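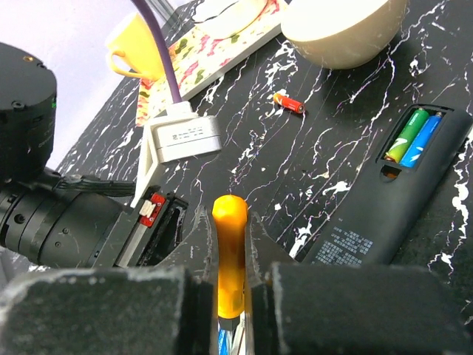 Where do small hand tools end up when a household has no workshop?

Mostly on whatever table is nearest to the last job, among the cups and chargers, until somebody needs the surface for a meal.

4.2 Tools on shared tables

The Telside survey covered 40 households, 31 of them in apartments without a garage, shed or utility room. Each household kept a simple log of the tools left out on tables and counters, and of what else was on the same surface. The logs gave 216 entries in all. Screwdrivers were the most common tool in them, ahead of scissors, tape measures and pliers.

Figure 3. A screwdriver with a yellow-orange handle at a black, marble-patterned tabletop. A power adapter, a yellow mug and a floral tray with a white dish share the surface.

The mix in Figure 3 is close to what many of the logs describe. Tableware and electrical items were often listed in the same entry as a tool, and the people keeping the logs rarely treated this as a mess. Several wrote "normal" in the notes column. A tray was mentioned often as well. In the Fliddale apartments it usually marked off the part of the table meant for food and drink, and tools were set down outside it.

Cords were a separate matter. Households that charged devices at the table tended to leave the adapter there all day, and the tool that had been used last often came to rest beside it. We did not ask about this in the first round and added a question for the second.

When asked where the screwdriver was supposed to go, most respondents named a kitchen drawer. In 12 households two adults named different drawers. These homes also had longer gaps between a tool being used and being put away, although the number is too small to say much about the cause. Earlier work with the Onsri storage checklist recorded only the contents of drawers and cabinets, so tools in this in-between state would not have appeared in it.

Section 4.3 looks at the same entries by time of day. Most tools were cleared shortly before the evening meal, and were moved to a windowsill or chair more often than to a drawer.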